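Three months with the Drullow garment steamer

I put off buying a steamer for years because my mother-in-law's leaked all over the carpet and sounded like a kettle with a grudge. Then my ironing board collapsed in September and I got the Drullow instead of a new board. I love this thing!

It heats up in 63 seconds (I timed it, the box says a minute, fine) and the tank does four shirts, or five if you're not fussy about sleeves. Linen still needs an iron if you want a sharp crease. Everything else, and I mean cotton, viscose, that awful pleated skirt I wore to Yannick Marchal's wedding, comes out smooth enough to leave the house in. The trigger locks, so your thumb gets a rest.

My one real gripe is the cord. It's too short for our hallway, where the hanging rail is, so I've ended up using an extension lead. The Prullusen model has a longer one, but it's heavier, and after ten minutes my wrist knew all about it.

What surprised me most is how much less I mind putting laundry away. I used to leave clean clothes in a heap until they needed washing again. Now I steam, let things hang for a bit and fold them the same evening, lengthwise first for anything long.
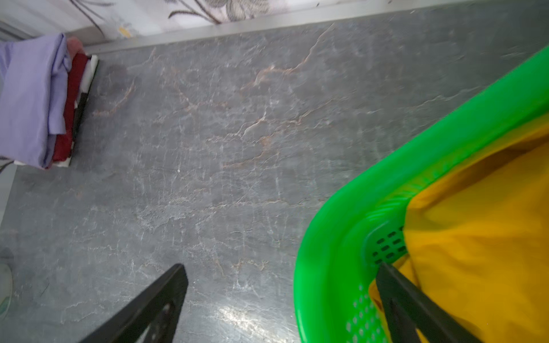
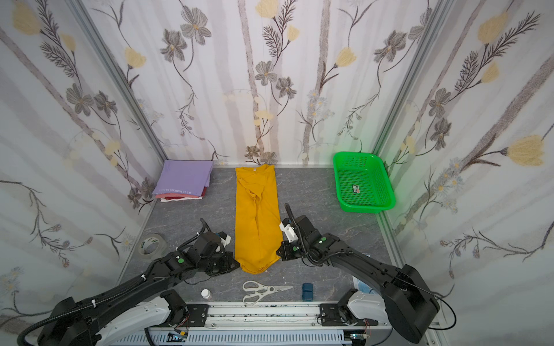
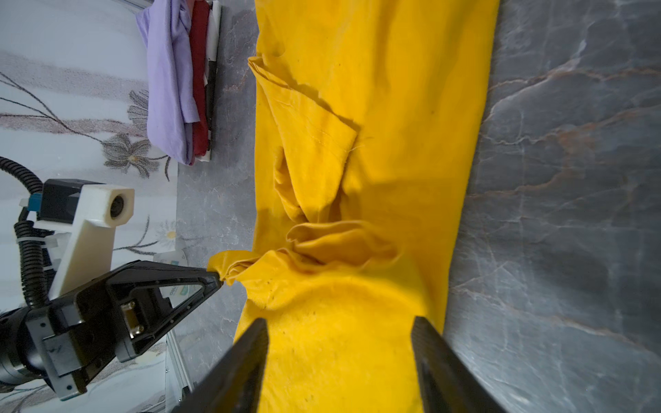
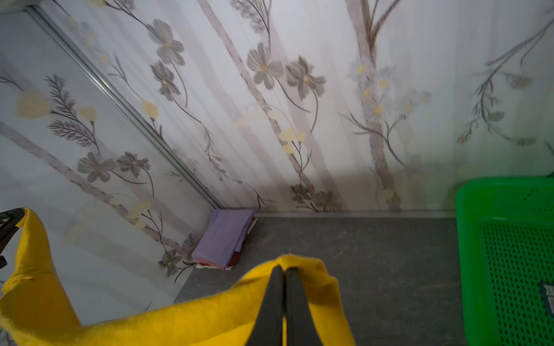

Do let everything cool before it goes in a drawer, by the way. I was impatient the first week and put two warm blouses straight under a pile of sweaters, and they came out worse than they went in. Fifteen minutes on a hanger does it.

Cleaning is easy. We have hard water, so I run a vinegar rinse through once a month and the spray hasn't spat at me yet. Wilson Villca, who lives upstairs, has had his for two years on plain tap water and says it's only just started to sputter.

The brush attachment is great on wool coats and useless on cat hair. The little travel pouch is nicer than it needs to be, and I keep clothespins in it.

I'd buy it again tomorrow. If they ever make one with another three feet of cord, I'll be first in line!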